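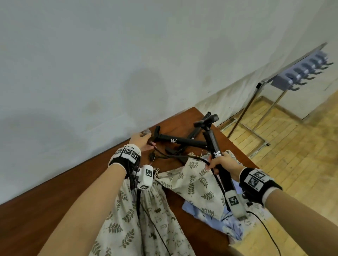 Ilze Stuvska
Contributing writer, Giddale Evening School newsletter

Open day at the Nikolovski handle works, Plevow

Our evening class in home repairs went on Saturday to Plevow, to see the factory where Nikolovski makes handles for hand tools. I had promised to write the report, so I carried a notebook the whole day, and I have tried to put things in the order in which we met them.

We took bus 20 from the school gate at half past eight. The road follows the river for most of the way and then climbs a little, and from the top you see the factory before you see the town. It is a long brick building with a saw-shaped roof. I had imagined something more modern. Inside the gate there was a tent with coffee and poppy seed cake, and a woman gave each of us a paper sticker for the coat. My sticker had the number 88. I kept it for the whole day on my sleeve and found it again on Monday's laundry.

The first part of the visit was the wood yard. Although the company now sells more plastic handles than wooden ones, the wood is still what they like to show. Ash and beech lie in the yard in stacks with thin sticks between the boards, so that the air can go through. Our guide had worked in this yard since leaving school, and he spoke slowly and very clearly, which I appreciated much. He told us that the boards stay outside for two years before they go to the drying room. A person from our group asked if this could not be done faster with heat. He said yes, it can, and many do it, and then you can hear it. He took two short pieces from a shelf and knocked them together near our ears. I must admit that I heard only wood, but several people nodded.

The yard had one thing more that I want to mention. At the end of each stack somebody has painted a stripe, and the color of the stripe shows the season when the tree was cut. Green is for winter. I asked why winter is green, and the answer was that in the first year they had only green paint.

After the yard we went to the turning hall. Here we got ear protection, so I cannot report what was explained, only what I saw. The long square blanks go in at one side and come out round at the other side, and the chips fly into a pipe above the heads. Everything in this hall is covered with a fine yellow dust, even the clock. A man at the last lathe was making file handles one after another, with a small gauge lying next to him, and he checked perhaps one of ten. When he saw that we were looking, he gave the next one to the boy in front of me, and it was still warm, as the boy told everybody for the rest of the day.

I liked less the painting room, where we could only look through a window. The smell came through the window anyway. The handles hang on hooks and travel down into the lacquer and up again, and then very slowly around the room. There was a board with the history of the lacquer, with too small letters, and we were standing in the narrow corridor with another group behind us. If the organizers read this, I would suggest to hang the board somewhere with more space.

At noon there was soup. It was bean soup, with bread from a bakery in Plevow, and you could pay what you wanted. We sat on benches in the packing hall between the shelves, and this was for me the nicest hour. Retired workers had come back for the open day, and they sat among the visitors without any sign on their coats, so that you did not know if you were talking to a guest or to someone who had made chisel handles all his life. The lady next to me explained how they tested handles in her time: they put them overnight on the heating pipe in the laboratory, and in the morning they looked for cracks. I asked if there was a written rule for it. She said the pipe was the rule.

In the afternoon we divided ourselves. One half went to the lecture about the old water wheel, and the other half, with me, went to the assembly rooms. This is the newer part of the company. The plastic grips arrive here in boxes from another town, and in these rooms they get their metal parts. I did not know before how much handwork there is left in it. I had thought that a handle is a handle, but between the grip and the tool there is often some small piece, a ring or a cap, and it has to sit straight. If it is crooked by the thickness of a hair, the customer feels it in the palm after one hour of work. The foreman let us feel a good one and a bad one with closed eyes. I guessed wrong three times, and then right.

We were also allowed to try it. You take the metal part in your fingertips, bring it to the end of the grip and turn it a little until it finds its place. It sounds easy, and it is easy the first time. The trick, they say, is to do it the same way in the afternoon as in the morning. I noticed that the experienced people never look at the part. They look at the grip and the fingers bring the part by themselves. My own fingers wanted to be looked at.

A man in our group, who repairs bicycles, asked the question that I had also wanted to ask: can one replace only the handle if the tool is still good? The foreman was honest with us. For the wooden handles, yes, always, and they sell every size in the factory shop. For the plastic ones it depends on the model, and for the cheapest ones, no. He did not look happy when he said this. He added that they would like to bring back a screwed type which the customer can open at home – there was one in the catalog before, but the shops did not order it. I hope that they do it. Our class would buy some.

The shop was our last stop and we stayed there too long. There is a box at the entrance with seconds, handles with a small mistake in the color or in the grain, and people were standing around it like around a basket with puppies. I bought two file handles in ash and one for an old screwdriver of my father, who had wrapped the broken handle with tape. I also wanted a hammer handle, but for this you must know the size of the eye in the head, and I had not measured it. So this is my advice for the next group: measure at home and bring the numbers on a paper. Bring also a bag, they do not have bags.

Some practical remarks for those who want to go next year. The floor in the turning hall is slippery from the dust, and shoes with a good sole are better. Children are welcome everywhere except behind the yellow line in the drying room. The toilets are only in the first building, by the tent. The lecture about the water wheel was long, so I have heard, but the film at the end was worth it, with pictures of the flood and of the workers carrying belts up to the attic. The next bus back leaves at ten past four, and if you miss it, the one after goes only to the railway bridge, and from there you walk.

We missed it, naturally. The walk from the bridge took us past the gardens on the river side, where someone was selling the first lettuce over the fence. At home I put the new handle on my father's screwdriver. It went on with three knocks of the mallet, and it holds. The tape I have kept, I do not know why. The class meets again at the usual time, and I will bring the catalog for those who could not come.

Home | Courses | Newsletter | Trips | Room plan

Contact the school office | © Giddale Evening School | Back to top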